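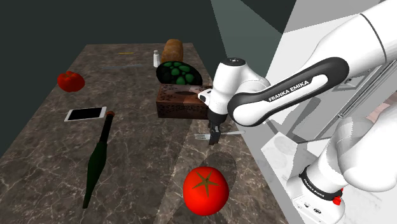 The hospital where I work as a supply technician is in Samircombe, and last June it replaced the storage on three of its wards. The old shelves with doors went out, and tall cabinets from Hanivent came in, with drawers that open only after a badge and a code. I was in favor of the change when I heard of it. After one year I am in favor of some parts of it and against others, and I want to write down which ones.

My opinion is that a hospital should lock much less than it locks now. I don't speak about the controlled drugs. For these, the lock is the law and it is also correct. I speak about the gauze, the tape, the tubing, the saline for flushing, the simple masks, all the things that a nurse takes forty times in a shift without thinking. In our three wards, these things are now behind the same door as the strong painkillers.

In one month the cabinet on the ward called Lougher recorded 2,909 openings. I asked for the list, and the manager was kind enough to print it for me. Of these, 1,319 were for items that cost less than a cup of coffee. Every one needed a badge and a code. It is a few seconds each time when all goes well, and it is longer when the hands are in gloves, or when the badge is on the other side of the gown, or when a colleague is already in front of the screen.

The people who sell these cabinets will answer that the purpose is not only to prevent theft. It is to know what was used, and for which patient. I understand this argument and I respect it. Before the cabinets, I ordered by looking. I opened the doors on my round, I saw that the box of dressings was low, and I wrote a number on my sheet. Sometimes the number was wrong. We had too many catheters of one size, which expired, and too few of another. Now the order makes itself from the count in the machine, and for the expensive items it is much better than what I did by eye. I don't want to go back for those.

But the count is only as good as the habit of the person who takes. When a drawer is slow to open, the nurse does not take one roll of tape. She takes 4, and she puts three in her pocket for later. In the machine it is written one, because the button for one is the biggest button. I do not blame her, I would do the same. So the system which should tell us exactly what we have is telling us something else, and on my round I find tape on window sills, in the drawers of bedside tables, on top of the linen cart. This is also storage. It is storage without a list and without a date check, and it came back to our wards as a result of the locks.

There is also the question of the night. During the day, if a drawer refuses to open, someone calls me and I come with the key. At night the key is with the supervisor, who covers the whole building. Our cabinets have a battery for power failure, and it was tested, and I have no complaint about it. My complaint is about the ordinary small failures: a drawer filled too high so that a packet catches at the back, a new employee whose badge is not yet in the system, an agency nurse who has a code for one ward and is sent to another. None of these is dramatic. But the thing behind the door is perhaps a suction tube, and then I would like very much that there is no door.

I worked before at a smaller place, the Parlow clinic, which had almost no money for equipment. They had open carts with plastic bins, one label on each bin, and two bins for each item, one behind the other. When the front bin was empty you put it on the top of the cart and pulled the back one forward. I came in the morning, collected the empty bins and filled them. A new person could learn it in five minutes. Some things disappeared, of course. A box of gloves went home with somebody from time to time, and once a blood pressure cuff. I never saw a calculation that this loss was bigger than the price of one electronic cabinet with its yearly contract.

What I would propose is simple and I have proposed it in our hospital also. Keep the locked cabinets, as they are paid for, but put in them only what needs a lock by law or by price. Place next to each one an open cart with the two bins for the cheap and frequent items. Give the drawer with emergency items a paper or plastic seal that can be broken by hand, so that we see it was opened but nobody must ask permission from a screen. Let the nurses of each ward decide the list for their cart, and look at the list again after some weeks, as a list made in an office is usually wrong in the first version.

The answer I received was that mixed storage is harder to report on. It is true. The monthly report would have two parts and one of them would be less exact. I think that we could live with a less exact report about tape. The contract with Hanivent has still 2 years to run, and the fourth ward is planned to receive its cabinets in the same way as the others. I have asked that they start that one with the carts, and I am waiting for the reply.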